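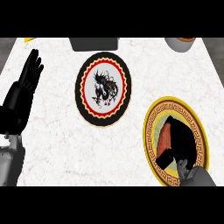 **Trullamley Technical College, 2021-06-26** - Students in the college's second-year automation course have finished the simulation stage of their two-armed robot project, the Department of Applied Engineering announced. The work, carried out under the course name Nadar, asks student teams to program a humanoid robot to handle tableware and other household items on a simulated tabletop before any code is run on hardware.

The course enrolled 3 teams this term. Each team was given the same virtual table, the same robot model and the same set of objects, and was required to complete its tasks by remote operation first and by program second. Over the term the teams recorded 484 attempts by remote operation. Of these, 149 were accepted by the course instructors for use in the programming stage. The remaining attempts are kept on the department server and may be used by next year's class for the unit on error analysis.

Tasks were set in order of difficulty. The early exercises called for a single arm to reach a marked point above the table and return. Later exercises added plates, containers and objects of irregular shape, and required one hand to work at a plate while the other was held clear of it. Patterned plates were included at the request of the instructors, who wanted the teams' vision programs tested against busy surfaces as well as plain ones. One plate in the set carries a brush-style dragon on a pale center, inside a red and yellow band. Another has a Greek key border in brown on tan.

According to the department, the marble table surface caused more difficulty than the plates. Two of the teams had trained their first programs on a plain gray surface and found that the veining was sometimes read as the edge of an object. Both teams rewrote that part of their work in May. The third team had used several surfaces from the beginning and was able to move on to the placement exercises ahead of schedule.

Grip was the other main subject of the term. Students were asked to compare a full grasp with a light press against the side of an object, and to report which of the two left the object closer to its intended position on the plate. The reports were graded on method and record keeping as well as on the result. Teams were also required to log the position of the idle arm throughout each attempt, a rule the instructors introduced after an early series in which the second hand drifted into the path of the first.

The simulation software was supplied under an educational license by Drastine, which has supported the automation course for two years. The license covers all workstations in the engineering laboratory and allows students to continue their work from home. The college wishes to thank the company for extending the agreement through the coming academic year.

The next stage will take place at the Gastwood campus, where each team will have a 90-minute session on the laboratory's own two-armed robot. Teams will repeat a short selection of the simulated tasks and will submit a written comparison of the two sets of results. Safety instruction is required before the session, and students who have not completed it will be assigned to data recording until they have done so.

Final reports will be presented to the faculty at the close of the Gastwood sessions. The reports will be placed in the college library, together with the task sheets and the object list - the simulated recordings themselves will remain available on request from the department office.

Enrollment for next year's Nadar course is open to students who have passed Introduction to Programming and Mechanics I. Forms are available from the department office and must be returned with the signature of an academic adviser. Students from other departments may apply, subject to the availability of workstations.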